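Okay, I've been on the Zellside trial for two weeks now and a bunch of you asked what I think, so thread time. Grab a coffee, I'm going to ramble.

For anyone new: Zellside is a subscription simulator for sidewalk delivery bots. You upload your robot, pick a city block, and your nav stack drives around in there while your real hardware stays safely on the shelf. I'm testing it with Hado, my six-wheeled little guy who has been rear-ended by exactly one shopping cart (RIP left fender).

Price first because that's what everybody DMs me about. It's $209 a month for one seat. There's a cheaper hobby tier but it caps you at 40 runs a month and I burned through that in a single evening. So budget for the full thing if you're serious.

Setup was way less painful than I was bracing for! The importer took Hado's robot file on the second try. The first try put his wheels on sideways, which was my bad, I had an axis flipped and apparently had been living with it for months.

Their stock city map is called Cunbridge. It's a downtown kind of place, stone buildings, trees, crosswalks, hydrants, the works. I've spent so much time there that I have a favorite corner, and I'm not even embarrassed about it. 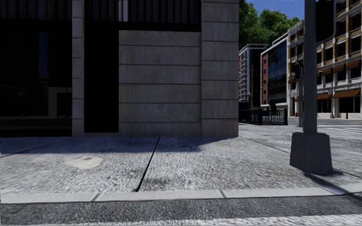 Anyway, shadows. This is where I got my money's worth (well, my trial's worth). Hado's curb detector is camera-based and it's always been jumpy when the light gets hard. In Cunbridge you can drag the sun around with a slider and run the same route over and over. I found the bad angle before lunch. It took me most of last summer to NOT find it outdoors.

The fix was dumb, by the way. I was thresholding before I normalized. Two lines swapped. Please don't @ me.

Ground textures are good too. Stains and patches and joints in the concrete all over the place, and my old classifier hated every one of them. It called a plain stain a pothole like it was getting paid per pothole. I kicked over 300 clips out of the sim, retrained overnight, and it's a lot calmer now, at least in there. Street testing is next.

Stuff I don't love, because there's always stuff:

Pedestrians. They walk like they're on rails. You get a path, they follow the path, they do not look at their phones and drift. Moen (the competing sim, I had it last year) was uglier in pretty much every way but its people were delightfully unpredictable. I miss them.

Also no rain yet. The support person I got, Floarea Bratu, was super nice and told me straight up that wet pavement is on the list with no date attached. I'll take that over a fake date any day.

And the replay viewer eats memory like crazy. Close your browser tabs first. All of them, yes even the recipe one.

Somebody's going to ask about the log export so: yes, it's open format, yes, it dropped right into my usual tools. Timestamps are in sim time by default though, and you'll want to flip that in settings before you go comparing with anything real. Ask me how I know.

@ Bendik Fagerlund, you asked if it's worth it for a drone. I don't think so? Everything is built at sidewalk height and the support docs barely mention flying anything. Maybe email them first.

So am I keeping it? Yep, for another month at least. I want to get Hado through the whole Cunbridge loop at low sun without a single false stop. Current best is two false stops, both next to the same pole. I'll post the run when I get it.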